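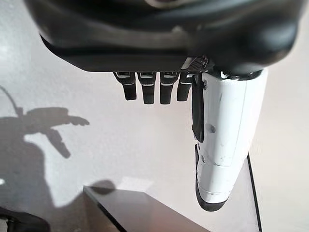 **Ticket 2252 — Bottle catalog: wrong maker shown on Elanstead ginger beers**

Status: open
Opened by: Maximiliano Ibarra
Assigned to: Slamet Mangundap
Part of site: Bottles and stoneware, soft drink makers

**Problem as reported (Ibarra)**

Every ginger beer bottle from the Elanstead works now comes up under Clotard. The Clotard family did buy the business, but they bought it late, and most of these bottles were made for Pranel. A visitor looking up a Pranel bottle gets the Clotard page, with the Clotard history and the wrong street. I was told the spring import would leave old records alone. It didn't.

Please put them back the way they were.

**August 30, 2022 — Mangundap**

Looked at it. 65 records list Clotard as maker. The import has a rule that when a works has more than one owner on file, the last owner wins. Somebody thought that was sensible for buildings. For bottles it's plainly wrong, but I'm not going to flip all 65 back to Pranel on the strength of "most of these." Which ones?

Also, how do we know the old entries were right? The old maker field was typed in by hand and has no source next to it on any record I opened.

**Ibarra**

The old entries came from the card file. The cards were done by people who dug these bottles up and knew what they had.

**Mangundap**

Maybe so. I pulled the cards. 30 of them say "Pranel" and give the stamp on the shoulder. Good, those I believe. 8 say "Clotard" and give the stamp. Those I believe too. The rest say "Elanstead ginger beer" and nothing else, and whoever typed them in put Pranel for all of them. That's a guess with a name on it.

**Next step**

- Restored the 30 stamped Pranel records from backup.
- Left the 8 stamped Clotard records as they are.
- Set the others to "Maker not confirmed."
- Turned off the last-owner rule for bottles and stoneware.

**Ibarra**

The unconfirmed ones look terrible on the site. The page now reads "Made by Maker not confirmed, Elanstead." And I don't agree that it's a guess. Clotard switched to glass with crown caps soon after the sale, so a stone bottle is nearly always Pranel.

**Mangundap**

Fixed the wording, it was a template thing. It now says "Elanstead works, maker not confirmed."

On the stone bottles: where does "soon after the sale" come from? The only thing I can find is the Clotard page on our own site, and that paragraph cites the bottle records. So the bottles prove the page and the page proves the bottles. Five of the stamped Clotard records are stone, by the way. If the firm dropped stoneware that fast, those shouldn't be so easy to come by.

**Ibarra**

There is an ad in the Cui scrapbook, undated, that has Clotard offering ginger beer "in the new clear bottle." I've seen it.

**Mangundap**

Scan of it would help. "New clear bottle" doesn't say they quit filling the old ones. A drinks maker that has just bought a shed full of good stone bottles is going to use them, I'd think, whatever stamp is on the shoulder. Which raises another thing: a Pranel stamp tells us who ordered the bottle and may not tell us who filled it last. I'm not touching that in this ticket.

**Ibarra**

Scan attached. The back of the clipping has part of a cattle sale notice on it, so it may be possible to date it from that. I'll ask for the newspaper file for November of the sale year and the year after and go through both.

**Mangundap**

Thanks. Read it. It says "also in stone as before" in the small type at the bottom, under the fold. That goes against the Clotard page, so I've taken the glass sentence off until there's a date.

Two things still broken:

1. Search. Typing "Pranel" still brings up old Clotard results. I rebuilt the index once and it made no difference. Could be the cache — I'm not convinced, the page titles are right and only the snippets are stale.
2. The duplicate ginger beer entries. Several use the same text, "another example," with no size, stamp or glaze color. I can't tell if they are separate bottles or one bottle entered over and over. Someone needs to go to the shelf and check the numbers on the bases.

**Ibarra**

I can do the shelf. Don't merge anything before I've been.

**Mangundap**

Won't. Leaving this open for the search fault and the duplicates. The maker field stays as it is until there's a stamp or a dated paper to go with each record.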